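Finish trials, turned bowls
September, bench notes, started 8:40

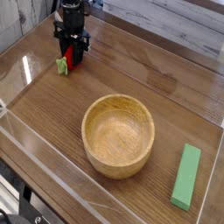

Round bowl, light wood, thick rim. Interior reads a shade darker than the outside wall.

Continuing the comparison of oil against oil/wax on food-use pieces. Stock is the ash Hemi brought down from Irnow, rough turned in spring and left in the shed. Two blanks moved more than I like and went back on the shelf.

Shop at 44 percent humidity this morning. Yuto's meter and the wall dial disagree again; using Yuto's.

Set A: tung oil thinned with citrus solvent, wiped on, left 40 minutes, wiped off. Second coat next day.
Set B: same first coat, then the Stonditz paste wax over it once the oil no longer smells.

Sanding stopped at 240 on both sets. Murray wants to go finer. At 400 the end grain took less oil on the last batch and the side grain went blotchy, so no change until this batch is done.

Water drop test on offcuts, Set A: ring visible after roughly 50 minutes, gone by the afternoon. Set B not tested, wax still tacky. Coat was too heavy. Buff with the coarse cloth and leave overnight.

Open: does the wax survive hot washing? Cameron says it won't last a month in a kitchen. Tipene will take one of the Set B seconds home and wash it daily.

To order: citrus solvent, lint-free rags, 240 discs. Rags used today are laid flat on the rail outside, not in the bin.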